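Hanrahan School Adds a Reading Clinic, and a Waiting List

6 January 2020

The Hanrahan School in Alonberg opens its new reading clinic this month with 31 places. By the close of sign-up, 113 families had asked for one.

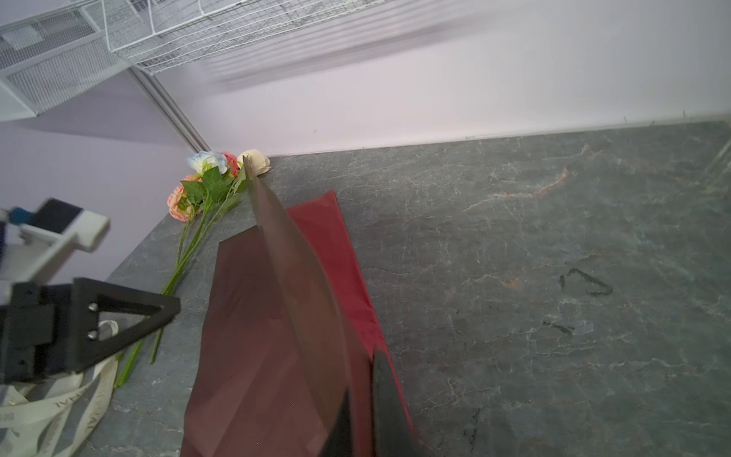 Niamh Madigan would have liked the school to count its students before it counted its chairs, and told the parents' meeting so – twice. Each child gets 60 minutes a week with a reading specialist, in groups of no more than 6. Families left out may try again in July, when school is closed. The sign-up form, four pages of small print, is said to be under review for readability.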